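Speaker notes: payment redirection fraud in small firms
Session length 70 minutes, questions from minute 50. Slides are numbered, notes are not.

Opening. Skip the biography. Start with the invoice. Fesholm, a flooring wholesaler, paid 3053 dollars to an account that did not belong to its supplier. The invoice was genuine. The goods had been delivered. Only the bank details had changed, in a follow-up email sent from an address one letter off the real one. The clerk who paid it had worked there for years and had a written procedure in the drawer.

Ask for a show of hands: who has changed a supplier's bank details on the strength of an email in the past year? Wait. Do not comment on the result.

Definition. Payment redirection means the victim intends to pay a real debt and pays the wrong party. Keep it separate from fake invoice fraud, where no debt exists. The controls differ. Matching an invoice to a purchase order stops the second type and does nothing against the first, as the order will match.

How the mailbox is read. In the Fesholm case the compromised mailbox was at the supplier's end, Kaijage. A forwarding rule had been set up on one account and copied every message containing "invoice" or "remittance" to an outside address. The rule was in place for 4 weeks before it was used. Slow down on this point. Audiences assume the fraud starts with the fake email. It starts with the reading.

Timeline slide. Leave it up while talking. Genuine invoice sent in the morning. Fake "updated details" message 2 hours later, same thread, same signature block. Payment approved before close of business. First query from the real supplier came when the invoice fell overdue, by which time the money had left the receiving account.

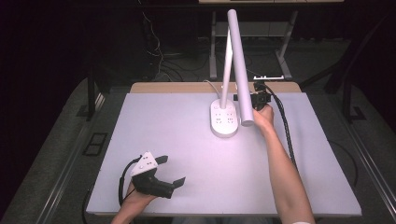

Awuor Mabula raised an objection when an earlier version of this talk was given: the callback rule is useless if the clerk calls the number printed in the fraudulent email, and in her experience that is the number most clerks call. She is right, and the slide has been reworded. It now reads "call the number already on file." Read it aloud in full.

The callback rule, in order. Stop the change. Take the number from the supplier master record. Speak to a named contact. Have the contact read out the new account number; do not read it to them. Log the time and both names. A second person releases the change.

Exceptions. There will be a question about suppliers with no number on file. Answer: no change until there is one, obtained from the signed contract or an earlier paper invoice. There will also be a question about urgent payments. Answer: urgency is a field on the log sheet, and it does not shorten the procedure.

Name checking. Some banks compare the payee name with the account holder and return match, close match or no match. Explain that a close match was returned in the Planeck case and overridden, as the receiving account had been opened in a similar trading name. An override needs the same second person as a change of details.

After a loss. Call the bank's fraud line first, then the police, then the supplier. Preserve the emails with full headers — forwarding them strips what the investigator needs. Do not delete the forwarding rule before someone has recorded it. Do not reply to the fraudster.

Who bears the loss. Keep this short and refer people to their own counsel. The debt to the real supplier usually remains open, and terms vary. Imuvitz settled by splitting the amount with its customer. Fesholm paid twice.

Handout: log sheet, one side. Dennis Mushi has the editable copy and will send it on request.

If time runs short, cut name checking and keep the callback rule.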